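写规矩这件事，比写代码难多了

上个月Hafiz Sembiring问我，你们组那份采集守则能不能发给他抄一抄。我说可以啊，然后打开文件一看，脸都红了。第一版是2018年4月写的，满满当当137条，连椅子推回去都算一条！后来我和Consolacion Ocampo坐下来一条一条地删，删到现在贴在门口的那一页纸。索性写篇博客，把留下来的几条聊一聊，以后谁再问我，我就直接甩链接（偷懒万岁）。

先说背景。我们在Lokinska这个项目里做的是手持夹爪的示教采集，对象主要是衣服，叠的、摊平的、挂起来的都有。衣服软，没有固定形状，同一件衣服两个人能做出两套完全不同的动作，所以规矩定得好不好，训练的时候马上就能看出来。

第一条是开工前对一遍标记。夹爪上的方形标记要干净、贴平、朝向对，指垫要从全开到全合走一个来回。这一步很快，可是大家最爱跳过。Settimio Melis有次整个下午的数据都没法用，原因就是标记翘了个角，他到现在看见胶带还会叹气。

第二条，手别挡镜头。手指露一点点在画面底部，我们是允许的，但不能盖住标记，也不能伸到两个指垫中间去帮忙扯布。忍不住想用手指拨一下？那这条就停掉，重来。

第三条关于桌面。采集区里只放这一条任务要用的东西，水杯、数据线、手机统统放到旁边的桌子上去。背景倒不用太讲究，我们以前还规定过墙面颜色，后来删了，换个地方采反而对模型有好处。

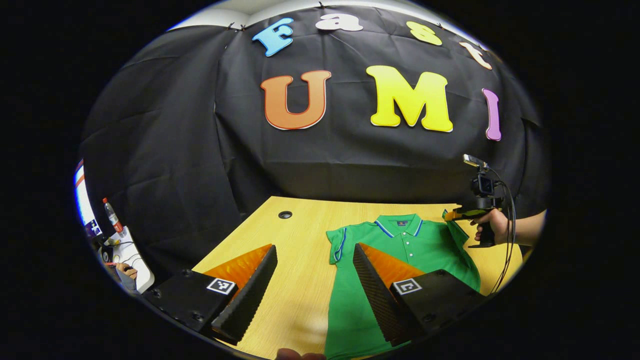 两个人各拿一把夹爪配合的时候，到底谁说了算？

由开录的那个人说了算。他喊开始，也由他喊停；另一个人觉得不对劲，可以随时喊停，但不能自己喊开始。

这一条是吵出来的。原先写的是“双方协商”，听着挺民主的吧，结果就是两个人同时夹，同时松，衣服往下一掉，录下来的东西谁也看不懂。Tuncay Ateş说他以前在Custutbridge那边就是一人主导，我们照搬过来试了2周，吵架明显少了，我耳朵也清净了。

再说衣服本身。每件衣服的起始摆法要写在任务卡上，比如正面朝上、领口朝哪边、袖子是摊开还是折进去。别写“随意摆放”！我见过的“随意”，十次里有九次是同一个样子，人的手就是有习惯的。想要变化，就老老实实把几种摆法列出来，轮着来。同一件衣服一天最多做200条，到数就换，做多了手会走捷径，自己还感觉不出来。

线也要管。挂在夹爪旁边的线，录之前先抬手转一圈，看会不会扫到布料。线扫过布面带起来的那一下，在数据里看着特别像有意的动作，很难事后挑出来。

失败的怎么办呢？留着，打上标签。我以前的做法是当场删，觉得眼不见为净，Consolacion把我说了一顿：夹空了、滑了、叠歪了，都是有用的信息，只要标清楚。现在我们只删一种，就是有不知情的人脸入镜的。这个没得商量，当天删，删完在记录本上签字。

至于手酸这件事，守则里写的是每录完一组放下夹爪歇一会儿。年轻同事总说不累，我不管，不累也给我放下。

Hafiz看完回了我一句，说椅子那条他想留着。行吧，你们自己定。任务卡的模板我还在改，九月前应该能整理好，想要的在下面留言，记得写一下你们用的是单手还是双手的方案，这两种卡片的格子不一样。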